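Date: 6 Nov 2021
Subject: Re: [bench-automation] Wekeo two-arm kit, anyone bought one?

On the Protetti list somebody wrote:
> We're looking at the Wekeo package for small assembly work. The rep says
> it comes up in an afternoon and the task board is included. Is either
> of those true? Also keen to hear how the hands compare with a plain
> parallel gripper. Budget closes in April so no great rush.

The board is included. The afternoon depends on your latitude. Ours took 4 days, two of them spent on the phone to Jorken, who are the distributor and have a very nice hold tune.

What you get for the money: two arms, two multi-fingered hands, the board with its parts, and a manual translated by someone who had clearly been told about robots over a bad line. The arms I've no quarrel with. They're quiet, they go where they're sent, and the white shells wipe clean, which matters if you share a lab with people who eat toast.

The hands are another matter. Lovely objects. For pegs, though, I'd take a parallel gripper any day of the week. Out of 14 tries at the small peg on the default settings we got 3 in, and I'm being generous about one of those. After retuning the grip force it improved to the point where I stopped swearing and the students started. If your parts are all one shape, save your dollars. If they're a mixed bag, the fingers begin to earn their keep.

Cable management is left as an exercise for the purchaser. Budget for clips.

Our setup is below. The black cloth was Jorken's suggestion and it did help the vision side, so credit where it's due.
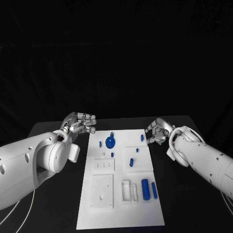

Wekeo arms over the task board, right hand near one of the small blue pegs.

Ask the rep for the Ahmadpour calibration script before you sign anything. It isn't in the box, it isn't on the website, and they'll email it to you within the hour if you know its name. Warranty is 2 years on the arms. I'm still waiting to be told what it is on the fingers.

Happy to send our settings file off-list.

Cheers,
bench 2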